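Dish drainer

A dish drainer, also called a dish rack or draining rack, is a frame that holds washed tableware upright or inverted so that water runs off by gravity and the surfaces dry in air. Drainers are made of coated steel wire, stainless steel, wood, or molded plastic. They may be freestanding, hung over a sink, or built into a wall cabinet.

Principle

Water leaves a plate in two stages. Most of it runs off within the first minutes as a film moving down the face. The remainder gathers along the lower rim and evaporates. The second stage is much slower and depends on air movement, room humidity, and the area of contact between the plate and the rack. A narrow slot or dowel leaves less trapped water than a flat support.

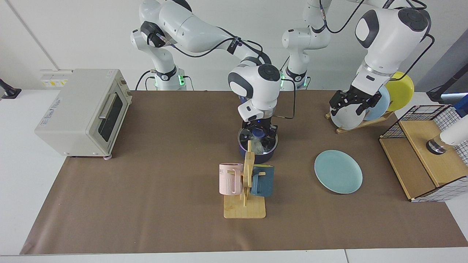
Glazed ceramics release water more readily than plastics, which shed heat quickly and tend to hold separate drops. For this reason plastic containers often remain wet after stoneware in the same rack has dried.

Construction

Wooden drainers commonly use two rows of dowels set in a pair of side rails. Folding types cross the rails in an X and lock under the weight of the load. Beech, bamboo, and rubberwood are common materials. Joints are glued or pinned, and the wood is usually left bare or oiled. Wire drainers are welded and then dipped in vinyl or plated; failure normally begins at cut wire ends, where rust lifts the coating.

Cups and mugs are poorly served by plate slots, and many households keep a separate stand with pegs.

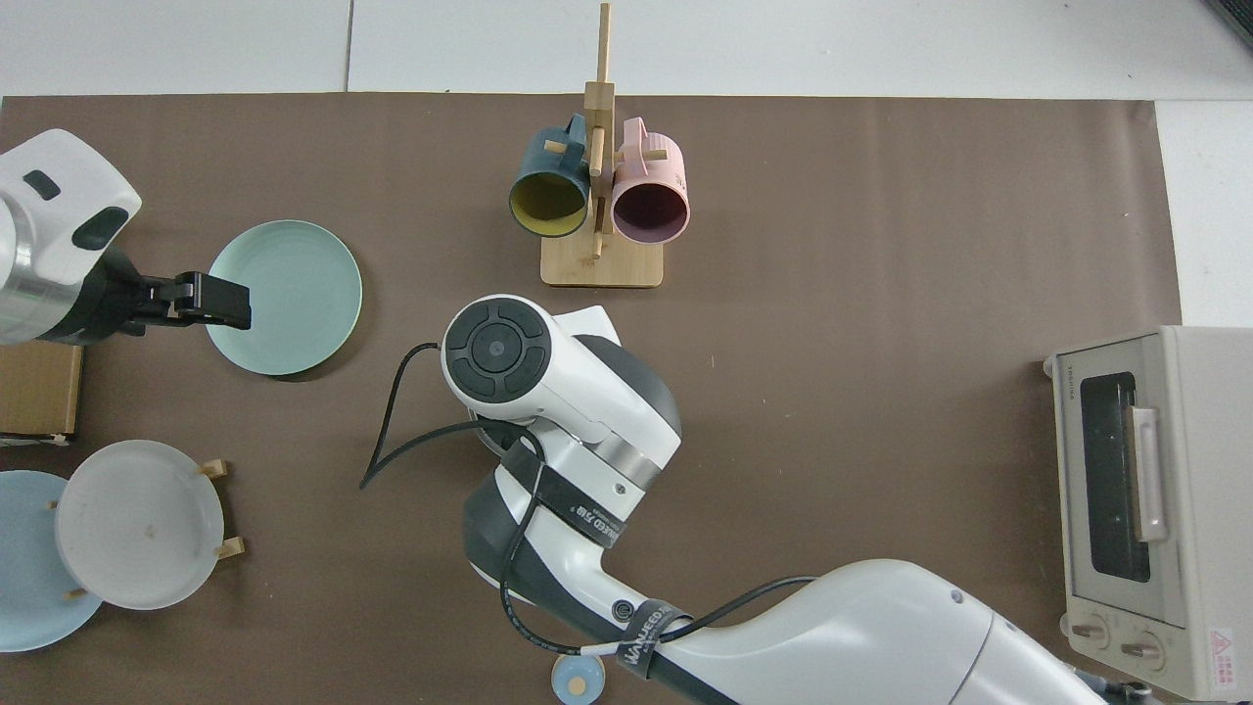 A bamboo mug tree with two ceramic mugs hung by their handles.

The pegs of such stands generally slope upward. The base must be wide enough to resist tipping when only one side is loaded.

Placement

A countertop drainer needs a tray or a sloped board that returns water to the sink. Where no board is fitted, an absorbent mat is used and must itself be dried between uses.

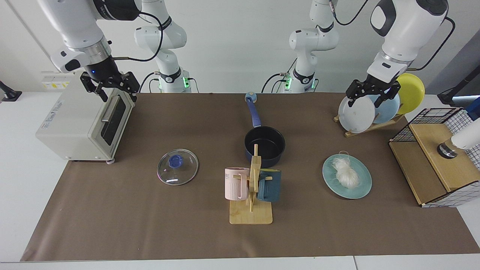
Cabinet drainers, common in Finland and Italy, have open bottoms and are mounted directly above the sink. Clearance between shelves is set by the largest dinner plate in regular use.

Care

Wooden racks are scrubbed with warm soapy water, rinsed, and stood on edge to dry. Mineral scale on wire is removed with dilute vinegar. Racks with split dowels or exposed steel are normally replaced.

See also: Dishwashing; Drainboard; Kitchen cabinet; Tea towel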